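Unit 6 handout: Dehydration and heat illness
Community Health Basics, Varkdale evening section
Instructor: Normunds Kļaviņa
Notes typed up Jul 5, 2022

Read before lab. Bring a pen, we fill in the chart together.

1. What dehydration is

Body loses more water than it takes in. Salts go too (sodium, potassium, chloride). Sweat, urine, breath, vomiting, diarrhea. Fever speeds it up. Thirst is a late sign in older adults, don't wait for it.

Who is at higher risk:
- babies and small kids
- adults over 65
- people on water pills (diuretics)
- anyone working outdoors or in a hot building
- people with diabetes that isn't well controlled, high sugar pulls water out in the urine

2. Signs

Mild: dry mouth, headache, dark yellow urine, tired, cranky.
Moderate: dizzy on standing, fast pulse, very little urine, muscle cramps.
Severe: confusion, sunken eyes, fainting, no urine for many hours, cold blotchy skin. Severe = call 911.

In babies look for: fewer wet diapers, no tears when crying, soft spot on the head sunken in.

Skin pinch test. Ok in kids, poor in older adults, skin is already loose. Will be on the quiz. 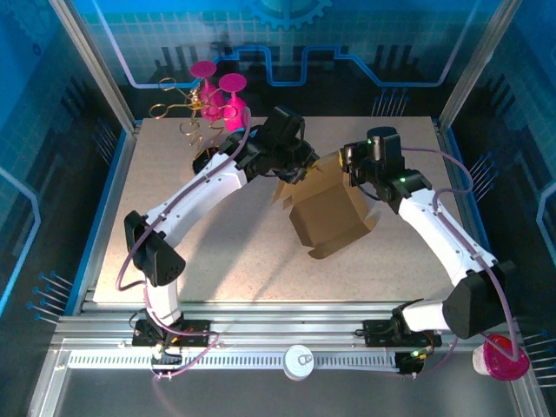
3. Heat exhaustion vs heat stroke

Know the differnce. Exhaustion: heavy sweating, pale clammy skin, nausea, weak fast pulse, still making sense when they talk. Move to shade or AC, loosen clothes, wet cloths, sips of water. Not better in an hour, or vomiting, get medical help.

Stroke: body temp 104 F or more, confused, slurred speech, may pass out. Skin can be dry OR sweaty, the old "dry skin only" rule is wrong. Call 911 first, then cool them any way you can. Cold water tub is best if there is one. Nothing by mouth if they're confused.

4. Replacing fluids

Water is fine for most mild cases. Oral rehydration solution (ORS) if there is vomiting or diarrhea. Store packets: follow the label exactly, don't make it stronger. Small sips, often. A big glass all at once tends to come back up.

Skip: alcohol, energy drinks, soda or straight juice for kids with diarrhea.

Heart failure or kidney disease: these patients may have a fluid limit. Ask before pushing fluids!!

5. Practice case (the Warraich case, same one as last term)

Roofer, age 40, hot afternoon. Cramps, headache, pulse 178, answers slowly and gets the day wrong. Drank 18 oz since breakfast. Intake chart from the day before adds up to 1,695 mL.

Work out: which signs worry you most, what do you do first, does he get a drink. Write your reasons, one line each is plenty.

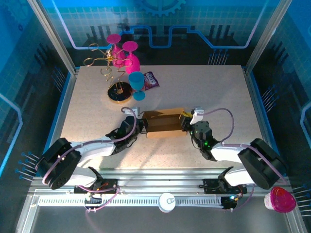
Fig. 2. Two robot arms at an open cardboard box.

6. For next time

Finish the case. Read the chapter on kidneys, first half only. Daniyal Dogar takes the lab group, questions about charting go to him. Retake of the Unit 5 quiz is in September, sign up on the sheet by teh door.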